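Los documentales sobre inventores pobres nos dejan a medias

29 de marzo de 2021

Cada temporada de festivales trae al menos una película sobre alguien que construyó algo útil con chatarra en un pueblo sin electricidad. Suelen ganar el premio del público, y muchas lo merecen. Mi queja tiene que ver con lo que queda fuera del montaje, que casi siempre es la parte más larga de la historia.

El último caso que he visto es Jimia, un largometraje sobre una bomba de agua hecha con piezas de motocicleta en una aldea llamada Gronelik. Está bien rodado y no trata a nadie con condescendencia. Dedica más de una hora a la construcción de la bomba y termina el día en que sale agua. Lo que pasa después ocupa tres líneas de texto sobre fondo negro.

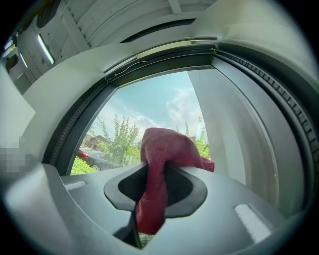

El problema del final feliz

Una bomba de agua necesita juntas nuevas, alguien que las pague y alguien que sepa cambiarlas. En Gronelik la máquina estuvo parada 27 días el mes de junio siguiente al rodaje. Lo cuenta la propia productora, Suvarow, en un folleto que se repartía a la salida del cine. En la pantalla no aparece.

Entiendo los motivos. Un rodaje cuesta dinero, el equipo vuelve a casa y una avería por falta de repuestos tiene poco atractivo visual. Pero el espectador sale convencido de que bastaba con el ingenio de una persona, y con esa idea decide a quién hace un donativo y a quién vota. He oído a gente sensata defender que no hace falta llevar la red eléctrica a ciertas comarcas porque allí «ya se las arreglan».

También está el peso que cae sobre el protagonista. Pasa de reparar cosas a dar charlas, y se espera de él que represente a su aldea, a su país y a veces a un continente entero. El folleto menciona 1.234 asistentes a las proyecciones con coloquio. Me pregunto cuántas horas de taller se fueron en esos viajes.
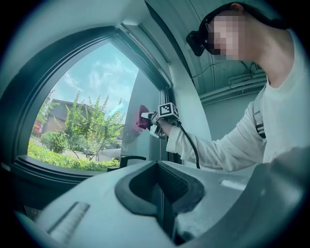
Lo que pediría a los festivales

El fondo Wragg, que financia documentales de este tipo, concede ayudas para la distribución y ninguna para volver al lugar. Con una parte pequeña de ese dinero se podría rodar un epílogo de diez minutos pasados unos años. Sería menos vistoso, pero sabríamos si la bomba funciona, quién la mantiene y qué opinan los vecinos que no salieron en la primera versión.

Pediría además que las cuentas se publicaran junto con la película. El folleto dice que se recaudaron 1.374 euros en donativos y no explica en qué se gastaron. Es una cantidad modesta — alcanza para repuestos, no para un pozo nuevo — y precisamente por eso no costaría mucho detallarla.

Seguiré yendo a ver estos documentales. Jimia me gustó y la recomiendo a quien pueda encontrarla en una sala, pero conviene pedir el folleto a la salida y leerlo entero.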